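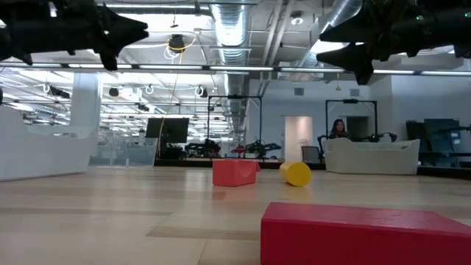 Dec 22, 2019
Siebe Coppens
2 min read

Budget round for next year, notes before I forget. Geert wants one number per line by the time we're back, no ranges.

Grippers first. Umeck quote came in at 2,210 per pair, fingers included. Ticona is 3,000 but that has the wrist flange and the cable, and we'd have to buy the flange seperately from Umeck anyway. Asked Yao-tsung to price the flange. If it's over 500-ish the two are basically the same and I'd take Ticona for the lead time.

Spare fingertips – not in either quote! Need to ask. Nele went through the last set faster than planned and we had nothing in the drawer. Put a line in for spares even if we don't know the price yet.

Blocks: the foam shapes are fine for pick and place, keep using them. Want more arches and cylinders, the arches are the ones that show up bad grasps. Kiditico sells a box of 256 pieces but most of it is small stuff we'd never touch. Nele says try the big-shapes box first. Cheap either way, goes under consumables, don't waste meeting time on it.

Arms: Teun wants one more. I don't. The ones we have sit waiting for a free person half the week, so another arm just waits too. Told him I'd write down both options and let Geert pick:
 - A: no new arm, 2 pairs of grippers, spares, service contract from Indis
 - B: new arm, 1 pair, no service contract
Indis contract price is still last year's, must get the new one. Do not send A to Geert without it.

Floor work – if we keep putting tasks on the floor we need mats or somthing, the planks will get marked up and the landlord already asked. Check what the lease says. Yao-tsung has the copy.

Also power. Overhead drops are near full acording to Teun, any new rig means an electrician. That cost isn't in B. Add it.

To do: flange price (Y), Indis (me), spares from both vendors (me), lease (Y), electrician quote (Teun)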